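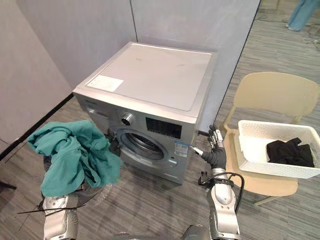
Reading time: 6 min

From: Yến Cao
To: Brurkholm workshop list
Date: 2018-05-29
Subject: Re: Arach – wrist cables and the laundry corner

Hi Hường, hi all,

Answers to your questions, plus where the build has got to. I've cut your message down to the parts I'm replying to.

Hường Mạch wrote:
> I read through the March notes and I'm confused about the wrist
> cables. The notes say they go inside the forearm, but when I came
> in they were hanging outside on both arms. Is that the plan now or
> did someone leave it half done? I was going to print new covers and
> don't want to waste the filament.

It's the plan for now. Please hold off on the covers. The inside channel works when the wrist is straight, but once the hand rolls past a certain point the cable gets pinched at the joint and we lose the finger signals. I had both forearms apart twice trying to find a better path and didn't get one. So both cables are back outside, with a loop at the wrist for slack. The right loop is bigger than it needs to be. I'd sooner trim it later than find out it's short with something in the hand.

The loops do catch. The left one is the worse of the two because the run trails off to the side on the floor, and anything hanging from the hand can drape over it. With the teal cloth held up in front of the washer, the folds come down over the wrist and a good bit of the forearm. If you're at the laptop you can't judge the cable under there from the head camera, so have somebody stand to the left and call it.

If you want something to print, a clip that snaps onto the forearm segment and holds the cable flat for the last stretch before the wrist would be useful. It has to come off without tools. The forearm screws need to stay reachable too, so please don't cover them.

> Second thing, the speed. Last time I ran it the arms felt very
> slow compared with the bench tests. Did the limit get changed?

Yes, I changed it. The joint limit is now 200 in the config file, down from 1000. The units are whatever the Chaimongkol board uses internally, so don't try to read it as degrees. At 1000 the arm overshoots near the washer door and I don't want a hand going into the glass. Leave it at 200 for anything in the laundry corner. On the bench you can put it back up, but write it on the whiteboard so the next person knows.

The line in the config is 532, under the heading "arms". There's another limit with nearly the same name further up, which is for the head. Don't touch that one.

> Also why is the basket on a chair? I'd have thought the floor was
> easier, since then nothing can fall off.

Reach. On the floor, the hand has to come down past the knees to get over the rim, and the elbow ends up against the leg. We could move the legs back, but then the base shifts on the carpet when both arms are forward. On the chair seat the rim comes up to where the right hand can get to it with the elbow well clear. The seat is a bit small for the basket, so it sits diagonally and part of it can stick out over the front. Check it's stable before you start. I push down on the near corner with my hand and if it tips, I move it back.

The chair also goes to the right of the washer, as close as you can get it while still leaving the right arm room to swing. That keeps the door in front of the left hand and the basket in front of the right hand, and the torso doesn't have to turn much.

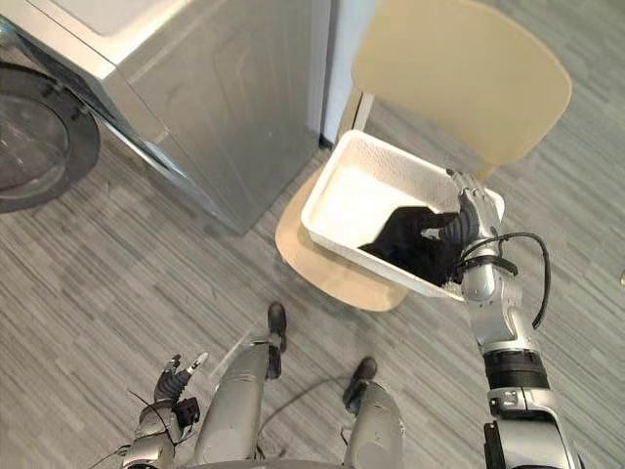 Right hand on the basket rim, left hand open and clear.

The rim grip is the part I'm happiest with. The fingers go over the wall and down inside, and the back of the hand stays against the outside. I tried it the other way first, with the thumb inside, and the thumb joint took all the load. With the fingers inside, the load is spread over more joints. The walls have some texture to them and that seems to help too.

What doesn't work well yet is picking up dark clothing from the floor of the basket when it's bunched up at the far end. The fingertips reach the cloth but the hand is at a poor angle, because the wrist has already used up most of its travel getting over the rim. The options I can think of:

- turn the basket so the cloth is nearer the washer
- use the left hand for the cloth and keep the right hand on the rim
- lower the seat, which means a different chair

I'd like to try the second one next. The left hand would have to cross in front of the body, and there's a cable between the feet that I want tied down before we do that. I have some carpet-safe tape.

> Last one. Are we still waiting on the Fivuvik fingertips?

Still waiting. They've moved the date again. We have six of the old ones in the drawer marked Arach, and those will do for cloth. They're too slippery for the program knob, so leave the knob and the drawer alone for the time being and set the machine by hand.

A few things for anyone using the corner:

Keep the washer unplugged while the arms are powered. We're only doing loading and unloading with it off.

Whoever is standing by should stay out past the end of the partition until the person at the laptop says the arms are parked. There are loose cables on the floor out there as well, so watch your feet. I'll get to those when I have the tape out.

If the right hand stops responding, check the connector at the wrist loop before you restart anything. Twice now it was just the plug working its way out.

Please don't take the black clothes home. They're test items.

Hường, if you can get a first version of the clip done, leave it on the bench by the vise and I'll fit it next time I'm in. Measure off the right forearm – the left has an extra shim under one segment and the diameter is slightly off.

Yến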